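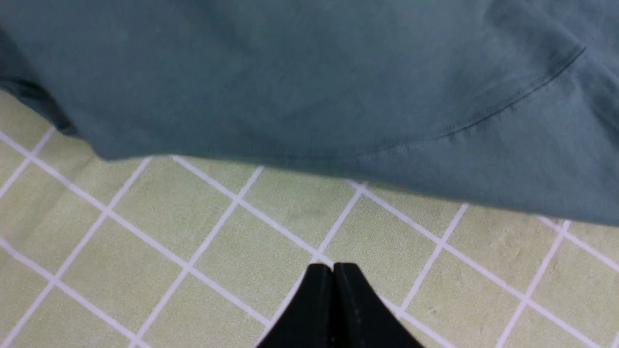 **Figure 3.** Wrist view at the Sevard sorting table: a blue-gray cloth piece on pale green tile, gripper fingers closed.

### 4.2 What changed for the sorting crew

The most exciting result from Sevard has little to do with speed. Before the Beltau cell was installed, every piece of linen was lifted, shaken out and turned by hand before it reached the folding line, and people on the early shift spoke of sore shoulders by mid-morning. The cell now takes the first lift. Over the study period it handled 1,596 pieces, and the crew moved to checking seams, setting aside repairs and deciding what the cell should try next.

That last job was new, and people took to it with real energy! Soft, bunched cloth like that in Figure 3 is hard for the cell, as a layered mound gives no clear edge to grip. Workers learned to spot these cases on the monitor and wrote their own notes on them, 128 in all, which we used to revise the grasp rules in September. Several of the best rules came straight from those notes (see Section 5).

The change was not welcome in every way. At the Harries site, where the tables stand farther apart, workers missed talking across the pile, and two asked to go back to hand sorting for part of each shift. Both sites now rotate the roles.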